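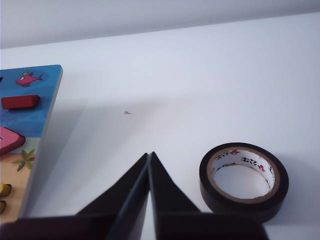
Figure 1. Wooden puzzle board with a painted fish.

Borrowing Before Buying: Loan Patterns at the Tikska Toy Library

Student project report, Community Services Practicum
Prepared by Danylo Moroz
Project supervisor: Kaisu Leinonen

1. Background

The Tikska Toy Library lends toys, games and puzzles to families with children up to school age. It operates from two rooms at the Norell Neighbourhood Centre and opens on weekday mornings and one evening each week. Membership is open to any household in the area, as well as to licensed home daycares. Members may borrow up to 5 items at a time for a period of three weeks.

The library asked for a student project to examine how its collection is used. Its records had been kept in a paper ledger until the previous year, when they were moved to a spreadsheet, and no one had yet looked at the loans as a whole. The board wished to know which parts of the collection were in demand, how often items came back incomplete, and whether the loan period suited families.

2. Method

The project covered one year of lending. The spreadsheet contained 2,829 loans, and each entry gave the item number, the category, the date out, the date returned and any note made at the desk. Household names were removed by library staff before the file was shared.

Entries were sorted into six categories: puzzles and boards, building sets, pretend play, ride-on toys, games, and baby toys. The spreadsheet had used a larger number of labels, some of which overlapped. "Jigsaw," "inset puzzle" and "wood puzzle," for instance, had all been used for the same kind of item. Where a label was unclear, the item was checked on the shelf.

A short questionnaire was also left at the front desk in March. It asked members how they chose items, whether they had bought a toy after borrowing it, and what made returns difficult. A total of 70 questionnaires were completed. Participation was optional and no names were collected.

3. Findings

3.1 Use of the collection

The catalogue lists 348 items. Most had been borrowed at least once during the year, but use was uneven. Ride-on toys were seldom on the shelf for more than a day or two, and several members wrote that they had stopped asking for them. Puzzles and boards were borrowed steadily in every month. Games were popular in winter and slow in summer.

Baby toys had the lowest use for their number. Questionnaire comments suggest that many parents receive these as gifts and do not need to borrow them. Staff also pointed out that the baby shelf is behind the door and is easily missed.

3.2 Choosing items

Members most often said that their child chose the item. Bright colour and familiar subjects, such as animals and vehicles, were mentioned many times. Parents who chose on the child's behalf tended to look for toys that could be used in more than one way, or by siblings of different ages.
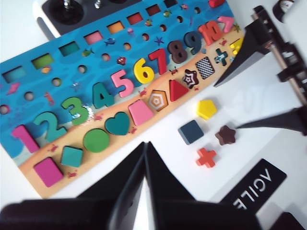 Figure 2. Learning board with colour slots, round holes and printed sea creatures.

Boards that combine several activities were named by a number of respondents as good value for a single loan. One parent wrote that her older son worked on the numbers while his sister talked to the fish. Another noted that such boards take up little space in an apartment, and that they travel well on the bus.

3.3 Returns and missing pieces

Late returns were common but short. Most late items were back within a week of the due date, and the questionnaire answers gave the usual causes: illness, travel, and the item having been put away in a cupboard. Members without a car found the larger toys hard to return on time — particularly in winter, when the sidewalk on Moldovan Street is poorly cleared.

Missing pieces were recorded in the notes column, though not in a consistent way. Some entries read only "short" or "see bag." For this reason the report does not give a rate of loss. Staff believe that most pieces are found and returned later, but the spreadsheet has no place to record this.

3.4 Buying after borrowing

Many respondents had decided against a purchase after a loan, usually when the child lost interest in the toy. Fewer had gone on to buy the same item. Several asked whether the library would consider selling older stock, as the Prokell library does each spring.

4. Limits of the project

The questionnaire reached only those who visited during one month, and it was offered in English only. Families who had let their membership lapse were not included. The sorting of items into categories was done by one person and was not checked by a second.

5. Recommendations

The library should adopt one fixed list of category names and attach it to the desk computer. A column for missing pieces, and a second for pieces later found, should be added to the spreadsheet.

Ride-on toys should be limited to one per household, with a waiting list kept at the desk. The baby shelf should be moved to the front room on a trial basis.

The three-week loan period should remain as it is. A reminder message sent two days before the due date would be welcomed by members — this was the most frequent suggestion on the questionnaire.

6. Acknowledgements

The author thanks the desk staff of the Tikska Toy Library for their patience with repeated questions about the ledger, and the members who completed the questionnaire. A copy of the sorted spreadsheet and the blank questionnaire have been left with the library office.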